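Craft Room Notes

The cupboards at the Munville hall have been sorted, and most of what we thought was lost has come to light. The paper stock is now on the lower shelves, with fabric above it and paint on the side closest to the sink. Please put things back where the labels say, even if you are in a hurry to lock up.

We came away with 74 spare brushes, a good many of them too stiff to save. Those are in a box by the door and free to anyone who wants them for glue. The rest have been washed and are back in the drawer. Bo-ram Kong took the old scissors to Staltow for sharpening and they should be back by the end of March. Until then, bring your own pair if you have them.

The knitting group is still short of needles in the larger sizes. If you have any at home that you no longer use, leave them in the blue tray. Straight ones are fine, and odd ones too – they get used as plant supports in the Ibarra garden.

Table covers

Several members asked whether we could stop using the plastic sheets, which slide around and stick to your arms in warm weather. We have started putting out cloths instead. The dark green one with the roses has had the most use so far. It is a busy print and small pins are hard to find on it, so anyone doing beadwork or sewing may prefer a plain cloth from the second shelf. Shake the cloths outside before folding them. If one gets paint on it, leave it in the sink to soak and write it on the board, and whoever is washing that week will pick it up.

Cups and sticks

Sticks now stand upright in round white cups on the tables, where they used to lie loose in the long drawer. It keeps the colors easy to tell apart and stops the thin ones from rolling onto the floor. Mustard yellow, pale pink and dark teal are the colors to start with, and there is a thicker size for anyone who finds the slender ones hard to hold. We ordered 200 from Flarnon, which should see us through to summer. Please don't cut them down without asking, as we need the full length for the hanging mobiles. Four cups are set aside for the children's table and those should stay there.

At the end of a session, carry the cups back to the counter with the sticks still in them. The cloths come off last. 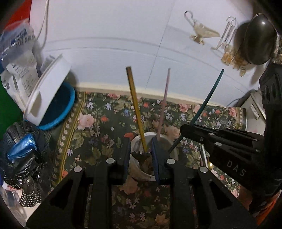 Mobile afternoon

We will be making hanging mobiles again next month, starting at 2 p.m. There is room for 40 people if we use both sides of the hall. Bring string, buttons, ribbon or anything light enough to hang. Tea is provided, but please bring your own mug.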